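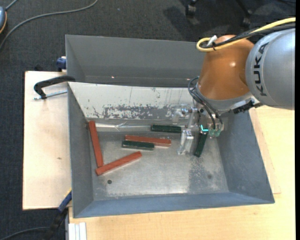

How Things Work: Materials and Shapes

Why do bins have sloping sides?

Look at the walls of the big gray metal bin. They lean in as they go down, so the floor is smaller than the opening at the top. A shape like this is said to taper. You can find it in buckets, bathtubs and plant pots too.

When something small lands on a slope, it tends to slide down. Long, thin things like the red and green bars end up lying near the bottom of a bin, where they are easier to find. In a box with straight walls, a bar can stand up in a corner and stay there.

What is sheet metal?

Sheet metal is metal that has been rolled out flat and thin, a bit like cookie dough. It can be cut with strong blades and then bent into shape. A folded sheet is much stiffer than a flat one. You can test this with paper. A flat piece flops over when you hold it by one end, but a piece with a fold down the middle stays up.

Why does the floor look worn?

Metal is hard, but it still gets scratched. Each time a part is dropped in or dragged across, it can leave a tiny mark. One mark is hard to see. After months of use there are thousands, and the surface looks dull and patchy.

Try it yourself

You need 2 pieces of cardboard, a book and 3 pencils. Lay one piece of cardboard flat and lean the other against the book to make a slope. Put a pencil on each. Which one moves? Make the slope steeper and try again with all the pencils.

Words to know

Taper: to get narrower toward one end.
Friction: the rubbing that slows things down when they slide.

Written by Nadiia Kostiuk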